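Tapia Home Care Changes Visit Scheduling and Caregiver Records

18 November 2020

Tapia Home Care has replaced the paper visit log used by its in-home caregivers with an electronic record, the agency said in a notice to clients. The change applies to all personal care and companion visits arranged through the Trullo and Flillora offices. Overnight and live-in assignments stay on the paper log until June.

Under the new procedure, a caregiver checks in by phone on arrival and checks out on departure. The record stores the start time, the end time, the tasks completed and any note for the next caregiver. Medication reminders are entered as a separate line with the time given. The agency does not administer medication, and the record does not change that.

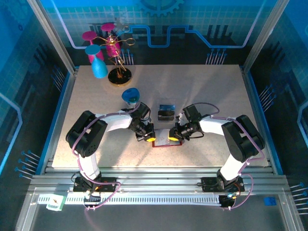 The software, called Flurnaser, was tested in Flillora before the wider change. The test covered 466 visits. Missing check-out times were the most common error, and most of them came from homes with weak cell service. Caregivers in those homes can now call in from the client's landline – the number must be on file with the office first.

"The paper log told us what happened last week," said Perla Lozano, scheduling manager. "The office can now see a late arrival the same morning and send someone else if we have to."

Clients and one named family contact may ask for a copy of the visit record. Requests are handled by the office that arranged the care and take around five business days. Copies are sent by mail or secure email. A written release is needed if the family contact is not already listed on the service agreement.

Billing is also affected. Visits were previously billed in half-hour blocks. They will now be billed to the quarter hour, based on the recorded check-in and check-out times. The two-hour minimum for weekday visits remains in place, as does the existing rate for holidays. Clients whose care is paid through long-term care insurance should send the revised invoice format to their insurer before the next claim.
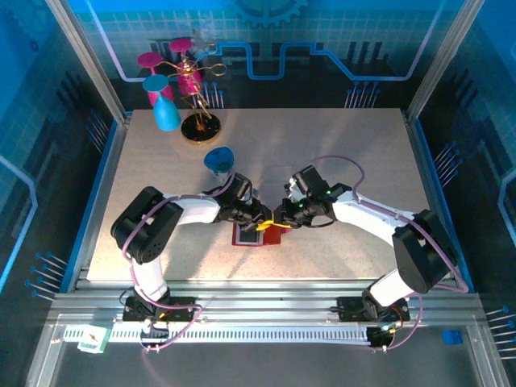 Two robotic arms with their grippers meeting over a red box, a small yellow object held between them.

Teodoro Ibarra, director of client services, said no client will be asked to own a smartphone or install anything. Caregivers use their own phones or one issued by the office. Location is recorded at check-in and check-out only – it is not tracked during the visit.

Clients who prefer to keep a written log in the home may do so. The agency will supply blank sheets on request, but the electronic record will be used for billing.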